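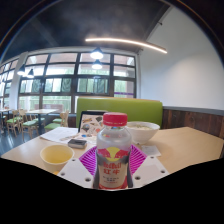 4 min read

I eat lunch at my desk, and I'd like to stick up for it. Every few months somebody writes one of those pieces about how we should all step away from the screen and sit down to a proper meal, and every time I read it with a fork in one hand and the other hand on the trackpad, feeling personally attacked.

A table with a laptop, some papers, a bottle of Red Bull and a big bowl of noodle soup on it looks like a perfectly good table to me. I know people who'd see that and start tidying. My old boss at Kodico, Anderson Arruda, would have had a fit (he sent around an email once, 222 words long, on the subject of soup near keyboards, and I still have it). I get it! Soup is a risk. But so is carrying it down the hall to a break room with 5 chairs and a microwave that smells like fish, and then standing there because all 5 chairs are taken.

What I like about a shared table is that the food and the work get to sit together. You slurp, you read a page, you slurp again. Somebody wanders over and asks what you're having and before you know it you've sorted out the thing you were going to schedule a meeting for. That happened to me constantly at Ciron, where we had one long table and not a single cubicle. We fixed the whole Alodik schedule over dumplings one September, and I couldn't tell you a thing we ever fixed in the conference room.

And the laptop lid covered in stickers, that's part of it too. I've heard grown adults say stickers on a laptop look unprofessional. Come on. It's the one bit of a shared table you get to decorate, and it faces everybody else, so really it's a kindness. Mine has a peeling pineapple on it that has started more conversations than I have.

Now the drink. I'm not going to tell you an energy drink goes with noodles, because my sister reads this and she'd call me. But I do love the label with the two red bulls going at each other in front of that yellow sun, and the big Chinese characters underneath, 红牛. And a screw cap! If you're going to keep a drink next to your paperwork, get one you can close. I knocked over an open can on a stack of invoices at Amaral when I was 37 and I am still hearing about it.

So my rules are pretty loose. Cap on the bottle, bowl away from your elbow, papers you care about somewhere else. Wipe up after yourself. Past that, eat where you like, and if your soup smells good, expect me to come over and ask where you got it.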